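Flikholm Guest House – your questions answered

We get a good many of the same questions by email, so we've gathered them up and answered them as fully as we can. If yours isn't covered, do ring and ask for Annelies.

What time can we arrive?
Any time from three in the afternoon. If your train gets in earlier you're very welcome to leave your bags in the hall and go for a wander down to the harbour.

Is breakfast included?
It is, and it's a proper one! We serve from 8 until half past ten, with eggs however you like them and Andri's rye bread, which he bakes far too much of.

Do you put flowers in the rooms?
Yes, from spring right through to the end of August we cut them from the garden. In the colder months we use artificial ones, and if you have a favourite (tulips are asked for most) just mention it when you book.

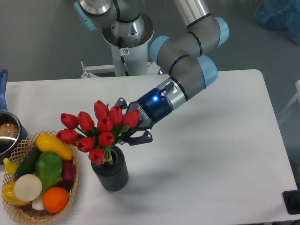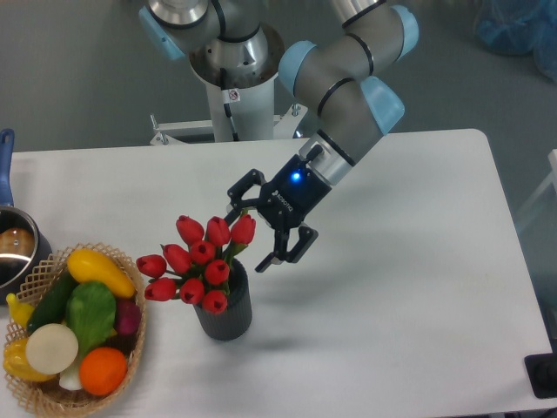 Johanna Kuster wrote in our guest book that she'd stayed in March, asked for no flowers at all on account of her hay fever, and slept beautifully – so please do tell us if you'd prefer to go without.

Can we bring our dog?
One well-behaved dog per room, in the ground-floor rooms only. We keep towels by the back door for muddy paws.

How do we get to you without a car?
Take the 51 bus from Prusthorpe station and get off at the chapel. It's a gentle walk up the lane from there, though rather dark in the evenings, so bring a torch.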